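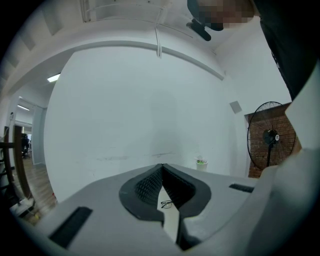
Work Design I, handout 4: Light and height at the work table

Read before lab. Bring the Hustanness reader, since the lab questions refer to the drawing on page 138. Lab meets in Room 106 as usual.

## 1. Light falling on the work

Two quantities get mixed up in the homework every year. **Illuminance** is the light arriving at a surface. It is measured in lux, or in footcandles on older American meters. **Luminance** is the light leaving a surface toward the eye. A white sheet and a black sheet lying side by side under the same lamp have the same illuminance and very different luminance.

One footcandle is one lumen per square foot. One lux is one lumen per square meter. To go from footcandles to lux, multiply by 10.76.

For a small bare lamp aimed straight at the surface, illuminance falls with the square of the distance:

**E = I / d²**

where I is the intensity in candelas and d is the distance. If d is in feet, E comes out in footcandles.

Worked case: a lamp gives 106 footcandles on the table from a height of 2 feet. Find the illuminance if the lamp is raised to four feet.

- Distance doubles.
- Illuminance drops to one quarter.
- 106 / 4 = 26.5 footcandles.

The formula does not hold for a long tube fixture close to the table, or for a window. It assumes the source is small compared with the distance. If the longest side of the fixture is less than one fifth of the distance, use the formula. Otherwise take a reading.

If the light comes in at an angle, multiply by the cosine of the angle measured from the perpendicular. At 60 degrees you have lost half.

## 2. Contrast and glare

People ask for more light when the trouble is contrast. Gray thread on gray cloth is hard to see at any level you can reasonably provide. Change the background first. A sheet of colored paper under the work costs almost nothing and can be swapped when the job changes.

Glare comes in two kinds.

*Discomfort glare* is annoying but the person can still do the task. It shows up late in the shift as headaches and complaints, and the person complaining often does not connect it with the light.

*Disability glare* cuts down what the person can see. Oncoming headlights are the usual case. Indoors, look for a bare lamp near the line of sight or a low window behind the work.

Reflected glare can be either one. A glossy table top acts as a weak mirror, and the angle at which light strikes it equals the angle at which it leaves. Put a small hand mirror flat on the table where the work goes. Sit in the worker's position. If you see a lamp in the mirror, the lamp has to move or the worker does.

A matte top spreads the light out and removes most of the problem. It will still be bright if it is white. Very bright tops under dark parts make the eye adjust to the table, and detail in the parts is lost.

## 3. Age and reading distance

The lens in the eye stiffens with age, and the nearest point at which a person can focus moves out. At twenty it may be four inches. By the late forties it is often past normal reading distance.

Older eyes also need more light for the same detail, and they are bothered more by glare. A plain increase in lamp power can therefore make things worse for the same people who asked for it. Add light from the side, shielded from view.

Reading glasses have a fixed best distance. A lens of +2 diopters, worn by someone with no focusing ability left and no other correction, is sharp at half a meter (distance in meters = 1 / diopters). Ask where the work sits and where the glasses were fitted for. Glasses bought for a book are often wrong for a table, and the person leans in to make up the difference. The sore neck gets blamed on the chair.

## 4. Table height

Measure from the floor to the bent elbow, shoulders relaxed, shoes on. Standing work is then set as follows:

| Type of work | Height of the work |
|---|---|
| Fine work | Above elbow height, with forearm support |
| Light handling | Slightly below elbow height |
| Heavy or downward force | Well below elbow height |

The table refers to the height of the *work*. If the part is six inches tall and the hands are on top of it, the table top has to come down by six inches. This is the most common mistake in the lab reports.

A shelf or label that must be read while standing should sit a little below eye level. In the Onishi packing case (reader, chapter 5) the order slips were clipped 58 inches from the floor. That suited the person who installed the clip. Shorter workers tipped their heads back to read, and wearers of bifocals tipped them back further to bring the lower part of the lens up to the slip. Moving the slips down to the table edge solved both.

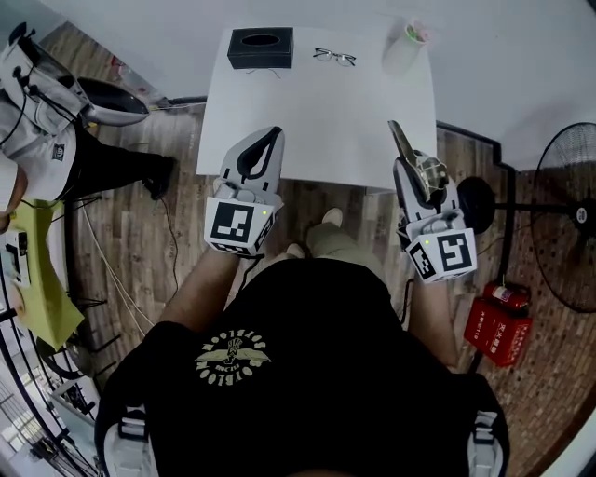 Masaru Aoki asked after last year's lecture whether an adjustable table makes all this measuring unnecessary, and said that in the shops he had visited the tables were set once and then left alone. The second half is a fair report and it answers the first. A crank that takes a full minute to turn does not get turned. If two people share a station across shifts, mark both heights on the leg with tape and put the change on the start-of-shift list. If the station is shared by more people than that, set the table for the tallest and give the others a stable platform wide enough to step around on.

## 5. Reach

Draw two arcs on the table for each hand. The inner arc is swept by the forearm with the upper arm hanging down. The outer arc is swept by the whole arm with the back straight.

- Things picked up every cycle go inside the inner arc.
- Things used now and then go between the arcs.
- Nothing needed during the shift goes outside the outer arc.

Fit reach to the short-armed worker and clearance to the large one. Students tend to use the average for both, and the result suits few people in either direction.

## 6. For lab

Each pair takes one station and turns in a single sheet.

1. Take illuminance at the center and four corners of the work area. Keep your own shadow off the meter.
2. Do the mirror check from the seated and the standing position.
3. Record elbow height for both partners and the height of the hands at work.
4. Redraw the Zultula station on page 138 with the reach arcs added. Mark every item that falls outside the outer arc.
5. Write one change that costs nothing and one that needs a purchase.

The Cevwood meters read in footcandles. Convert to lux on the sheet and show one conversion in full. Put the caps back on the sensors when you return them.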